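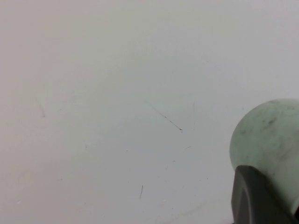
Wrist cam up close, scratches and specks and not much else

Search this forum... Go Advanced search

Wrist camera loses its place on blank surfaces

gastcombe_mike
4/23/21

So I've been building a tabletop arm at the Gastcombe workshop since last September, and I'm finally at the fun part where it picks up cups and puts them on other cups. The arm is mostly a used one I rebuilt with new bearings in the elbow, the gripper is from a Flurnarport kit, and the control software is Wukeo, which I like a lot even if the manual reads like someone's grocery list.

My trouble is with the wrist camera. I'm using it to work out how far the hand has moved between two shots, so I can fix up the small errors in the joints. Over clutter it's great. Over anything plain it falls apart! Look at the one up top: pale gray all over, one thin dark scratch near the middle, a short dark mark lower down and a bunch of specks. My own eye can hang on to that scratch just fine. The software can't, or it grabs it in one shot and loses it in the next, and then the arm thinks it jumped sideways.

I have the feature limit set to 2000 in Wukeo and it doesn't come anywhere near that on a plain patch. Turning the threshold down gets me more points but they're junk, mostly noise. Has anybody got this working at home without buying a depth camera? I'd like to spend the money on the shoulder motor.

solderdrip
Don't use the wrist camera for that. Put a fixed camera over the table, stick a marker on the forearm, track the marker. Done in an evening. I went through the same thing on mine and wish I'd quit sooner.

gastcombe_mike
I have a fixed one too, off to the side. The trouble is that the hand gets between the camera and whatever I'm picking up, right when I need to see it. That's the whole reason I went to the wrist.

plywoodkate
I'm going to disagree with solderdrip (again, hi). A marker on the forearm tells you where the forearm is. If there's slop in the wrist, and on a rebuilt arm I'd bet lunch there is, you still don't know where the fingers went. Keep the wrist camera and give it something to look at. Newspaper under a sheet of clear plastic works really well. So does ugly contact paper. The uglier the better.

solderdrip
Slop in the wrist is a mechanical problem. Fix it mechanically.

plywoodkate
Sure, and while he's waiting on parts he could be stacking cups.

Atieno Lyimo
Couple of questions before you start papering the shop. What exposure are you running, and is it locked? If it's on auto, the picture will get brighter or darker when the hand moves from a dark area to a light one, and your matching goes to pieces even though the scratch is right there. I lock mine at 17 ms under shop lights and I leave it alone all night.

Second, are you masking out the gripper? In your picture there's a chunk of the hand sitting in the lower right. It's attached to the camera, so it never moves in the picture, and every point found on it votes for "we haven't moved." When the rest of the view is nearly blank those votes win. I'd put money on that being half your trouble.

gastcombe_mike
Oh wow. No, I'm not masking anything. Exposure is on auto as well. I feel a little silly, that explains why it's so much worse on the plain stuff. I'll do both tonight and report back.

solderdrip
Fine, the mask is a good call. I still say markers.

tinlid
Be careful with the mask if you're holding something. Mine was cut for the bare fingers and whatever I'd picked up stuck out past it, same problem all over again. I keep two masks now, one for empty and one for full, and Wukeo switches when the gripper closes. It's a little dropdown under the camera tab, took me forever to find it.

gastcombe_mike
OK, reporting back! I locked the exposure and drew the mask (in a paint program, with a mouse, it looks terrible). Big difference. The sideways jumps are mostly gone, and when it can't find enough points it now says so and waits, which I'll take over it making something up. I also redid the hand-eye calibration with 17 poses, tilting the wrist a lot more between them than I did the first time.

So now I'm back on cups.
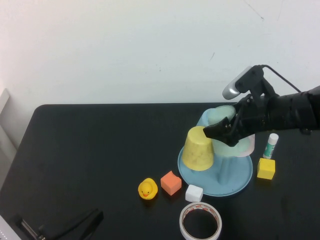 Stacking is where I really want this thing to earn its keep, and it's a lot touchier than plain pick and place. The fingers need to let go without dragging the cup along with them, and any error in height shows up right away as a tip or a shove. My current test is the green cup over the see-through light blue one on the plate, and it comes in with a tilt on it, I think because I'm gripping from the top and side. I left the yellow cup upside down beside them as a thing to avoid. The cubes, the duck, the tape and the glue stick are out there so the wrist camera has some corners to look at. It's kate's newspaper idea, more or less, just with whatever was in the drawer. I haven't papered the black table yet and I'm kind of hoping I don't need to.

plywoodkate
The duck counts as ugly contact paper. Approved.

For the tilt, I'd work on the approach before you touch anything in the vision. Come straight down from higher up and take the cup from directly above. Your fingers have more room over the rim than you think.

solderdrip
Disagree, I'd grab it lower on the side. From the top you're squeezing right where a thin cup bends, and then it springs when you open. Low and gentle.

plywoodkate
Low on the side and his knuckles hit the plate.

solderdrip
Then take away the plate!

Mwajuma Shemweta
I've done a lot of this with soft cups and you're both kind of right, it depends how stiff they are. Try a slow open. I step the fingers apart a bit at a time and pause in the middle so the cup can settle. It's boring to watch and it helps a lot. There's a script for it in my Shemweta folder on the file share, it was written for the older gripper so check the direction of the open command before you run it. Mine was backwards on the new one and I squashed a cup flat.

On another note, what's going on with that camera cable? I see the loop going back along the top of the arm. Have you rolled the wrist all the way over with it like that? I tore a connector off that way.

gastcombe_mike
I have a soft limit on the wrist roll so it can't go all the way around, but you're right, it's only software between me and a new connector. I have some spiral wrap around here somewhere. Where do you anchor yours?

Mwajuma Shemweta
One tie just behind the camera bracket and one past the elbow, with the slack between. Roll it by hand with the power off and watch the loop before you tighten the second one.

tinlid
I run mine down the underside. Stays out of the way but it does drag on tall things, so maybe don't copy me.

Atieno Lyimo
Would you post your point counts with the mask on and off, same pose? I keep telling people at our shop to do it and I'd love to have numbers from somebody else's arm. And try it over the plain surface again, not just over the cubes, or you won't know what fixed it.

gastcombe_mike
Good point, I changed the mask and the exposure on the same night so I can't say which one did more. I'll put auto exposure back on, leave the mask in, and run the plain patch first. Then the other way around. The slow open script is downloaded and I've flagged the line with the open command. If it squashes the green one I've got a spare in the drawer.

solderdrip
Post it even if it goes badly. And measure that wrist slop while you're there.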